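HSE 49: Household Organization
Unit 12 handout: Sorting small goods on a table
Revised 3 August 2022

Reading before class: course packet, the chapter on flat surfaces and small containers. Bring the Briem worksheet from last unit. You will need the bottom half of it.

1. Why we start on a table

Shelves and drawers hide what is in them. A plain tabletop does not. In this unit everything to be sorted is laid out on one surface before any of it goes into a container. Students who sort straight from the bag tend to fill the first bowl with whatever comes out first, and then have to empty it again.

Use a light-colored top if you have one. Small wrappers show up well against it. Clear it and wipe it before you begin.

2. Terms

Loose item: anything that can go into a container as it is. A wrapped snack is a loose item.
Bundle: cloth or other soft goods held in shape by a band, tie or clip. A bundle is handled as one piece.
Receiver: the open container the items go into. Bowls, trays and shallow bins all count.
Clear gap: bare table left between two things so that a hand can get in on either side.

3. Bundling a small towel

Fold the towel lengthwise, roll it, and put an elastic band over the middle. The band should sit at the center of the roll. Two lobes form, one on each side. They do not have to match. Tuck the loose end into the roll. A towel bundled this way can be picked up by either lobe or at the band.

Do not use string for this exercise. It takes too long to undo and the Koson scoring sheet has no line for it.

4. Packaged food

Keep food apart from cloth. Long packages such as sausage sticks go in last and are laid across the bowl if they do not fit inside. Read the printed side before you put the package away. If the printing is in a language you do not read, match by color and by picture, and write down which one you used. 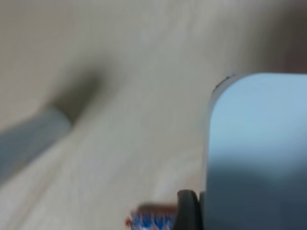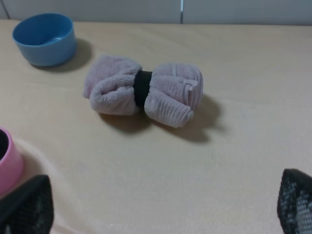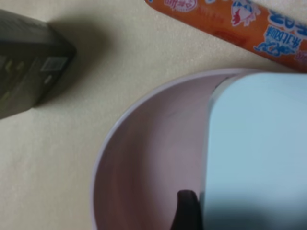 Fig. 1. Tabletop views for Unit 12. The banded towel and blue bowl are in the second view; the pink bowl and the orange sausage package are in the third.

5. Choosing the receiver

Color coding is optional in this unit and required in the next one. If you do use it, decide on the colors first and write them at the top of the worksheet. Common choices:

Blue bowl: cloth and bundles
Pink bowl: packaged food
No bowl: boxes, which stay on the table and are lined up along the back

A box is never placed inside a bowl, even if it fits. Boxes have flat sides and are easier to line up than to nest.

6. Procedure

Lay out all items with a clear gap between them.
Bundle the cloth.
Set the receivers at the far side of the table.
Move the cloth, then the small wrapped items, then the long packages.
Line up the boxes.
Fill in the Koson sheet and put the time at the bottom.

Work with one hand for the first round and two for the second. Record both times separately. Do not average them.

7. Grading

The sheet is worth 65 points. Most of the points lost in February came from missing times and from towels that came unrolled when lifted. Check the band before you move the bundle.

Sheets go in the tray outside Room 2351. Late sheets are accepted until the next class meeting.

Next unit: Color coding and the Fevovon shelf exercise. Bring two bowls of different colors.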